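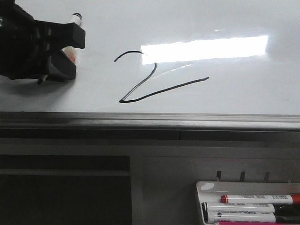 Tin churches of the Flidness district
Notes for Friday, July 11, 2025

Thank Oanh for the intro. Phones off. Mention the tea urn now or they'll watch it all night.

Start with Prustine. St Aidan's arrived by bullock dray as a kit of corrugated iron, with numbered frames and a set of instructions that went missing at the wharf. The vestry put it up anyway. The east window faces north-west, and the rector's letters on the subject are a joy – read the one about the glare.

Pause for laugh. If no laugh, move on to ventilation.

Ventilation: there wasn't any. The building committee had asked for lancet windows in the Gothic manner and got them, all fixed shut. In December the warden recorded 100 degrees inside (the old sort of degrees) and a sermon of 86 minutes. Don't editorialise, just let them do the sums.
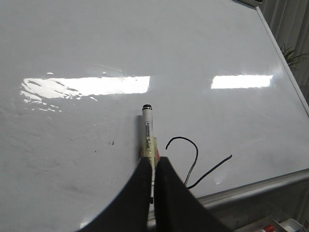

Next, Zeltov. Same maker's catalogue, bigger model, with a bellcote at extra cost. The bell was too heavy for the bellcote, so it hung from a gum tree for 20 years. The tree is still there and so is the bracket. The church is a shearing shed outside Lương, and in better nick than most of the ones that stayed churches.

Lakmal Miah's measured survey goes here. He found the original lining boards behind the fibro, still stencilled in their varnish. Give him proper credit, he's in the second row.

Stone replacement of St Aidan's: keep this short. It is a perfectly decent building in grey sandstone and I have never got anybody interested in it.

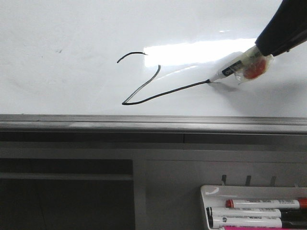
Black marker on a whiteboard, angular figure.

Questions, 10 minutes. Someone will ask whether the iron was noisy in rain. Yes, very. Hymn numbers went up on a slate and people sang what they could hear.

Stack the chairs against the kitchen wall, key back to Oanh.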